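Onditz extends repair program to Stedville

December
By Oriana Orellana
2 comments | 11 shares

Household goods repairer Onditz will open a second workshop in Stedville this December, taking in small appliances, lamps and sewing machines from across the district.

The new shop is on Vergara Street, next to the old post office. It will offer the same fixed-price service as the company's Isaslow workshop, with a written quote before any work starts.
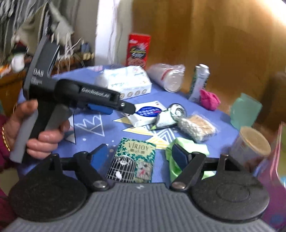

Customers can drop items off from 8 a.m. and will get a text message when the job is finished. Anything left unclaimed for 200 days will be stripped for parts – the same rule that applies at Isaslow.

"People in Stedville have been driving over the range to get a toaster fixed," said owner Boonsong Klinhom. "We had enough of them on the books to pay the rent on a second shop."

Leandro Ojeda will manage the Stedville workshop. He has worked on the Isaslow counter for 11 years and will keep doing the sewing machine servicing himself.

Microwaves and gas heaters will not be accepted at either location.

Media enquiries: Wenceslao Arancibia, Onditz office, Isaslow.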